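January 2024 and I'm finally dealing with the craft table, which has been bugging me since September.

It started with the clay. I bought a big set back in the fall (the Gavetti one, up to 300 little projects according to the booklet - I've made 9, and two of those are snakes) and of course I never put any of it away properly. Bits of green ended up in every drawer I own! So my plan was simple: everything off the table, wipe it down, and only bring back what I'd use this week.

Well, that didn't last. I got a tub out for the leftover greens, which felt very organized of me, and then things just sort of drifted back over.
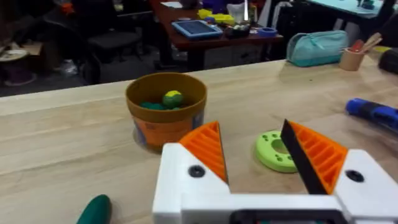 *Greens in the tub, teal pencil case at the back, and the desk behind still waiting its turn.*

I'm pretty happy with the tub, though. I was all set to order one of those Brenholm storage towers with the tiny drawers, and then I remembered how I am with tiny drawers. A tub I can see into is much more my speed. If a color gets mixed into another color, fine, it's a new color.

The pencil case is staying out too, and so is the pen holder, because I reach for both of them constantly. The desk is a whole other story. There's tape on it, a tablet, a tray of little things I keep meaning to sort... I'm giving myself until the weekend after next.

Next up is the yarn bin. If you have a good way of storing half-used skeins, please leave me a comment - I have so many.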